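Tischdecke

Eine Tischdecke (auch Tischtuch) ist eine Heimtextilie zum Abdecken von Tischflächen. Sie schützt die Platte vor Kratzern und Flüssigkeiten und dient der Dekoration. Abzugrenzen sind Tischläufer, Mitteldecke und Molton, der als Unterlage Geräusche dämpft.

Material

Verwendet werden vor allem Baumwolle, Leinen, Halbleinen und Polyester sowie Mischgewebe. Leinen nimmt Feuchtigkeit schnell auf und fusselt kaum, knittert aber stark. Polyester ist formstabil und trocknet rasch. Beschichtete Qualitäten tragen auf der Oberseite eine Lage aus Acrylat oder PVC und lassen sich feucht abwischen – für die Maschinenwäsche sind sie nur teilweise geeignet.

Musterung

Gewebte Muster entstehen durch den Wechsel der Bindung, etwa beim Damast, oder durch farbige Garne wie beim Karo. Gedruckte Muster werden nachträglich aufgebracht, meist im Rotationssiebdruck oder im Digitaldruck. Verbreitet sind pflanzliche Motive, darunter Zitronen und Blattwerk auf weißem Grund.
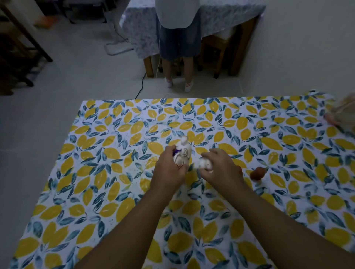 Die Länge, nach der sich ein Motiv wiederholt, heißt Rapport. Beim Rotationssiebdruck ist sie durch den Umfang der Schablone vorgegeben, beim Digitaldruck ist sie weitgehend frei wählbar. Der Hersteller Ustex führte für seine Druckserie Costhorpe einen versetzten Rapport ein, bei dem Nahtstellen weniger auffallen. Die Serie Skarus desselben Hauses blieb bei der geraden Anordnung.

Maße und Überhang

Die Größe ergibt sich aus dem Plattenmaß zuzüglich des doppelten Überhangs. Bei einem Tisch von 2000 mm Länge und 825 mm Breite sowie einem Überhang von 200 mm je Seite ist eine Decke von 2400 mm × 1225 mm erforderlich. Zum Nachmessen wird der Stoff faltenfrei und ohne Zug auf einer ebenen Fläche ausgelegt. Der Saum ist je nach Ausführung 10 bis 50 mm breit, an den Ecken häufig als Briefecke gearbeitet.
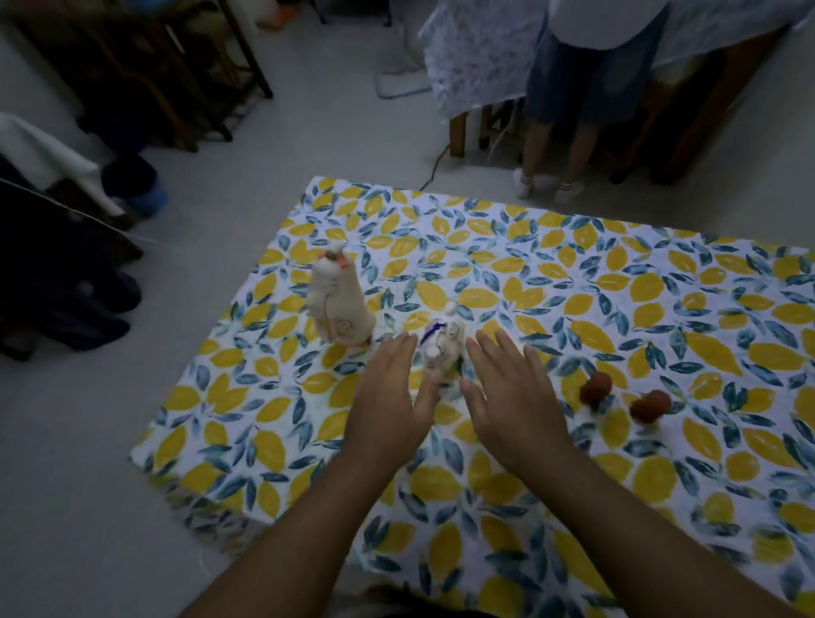 Pflege

Maßgeblich ist das Pflegeetikett. Weiße Baumwolle verträgt in der Regel 60 °C, bedruckte Ware meist 40 °C. Leinen wird leicht feucht gebügelt – Damast von links, wenn der Glanz gedämpft werden soll.

Verwandte Artikel
Damast
Molton
Rapport (Textil)
Rotationssiebdruck
Tischläufer
Weberei Cârstea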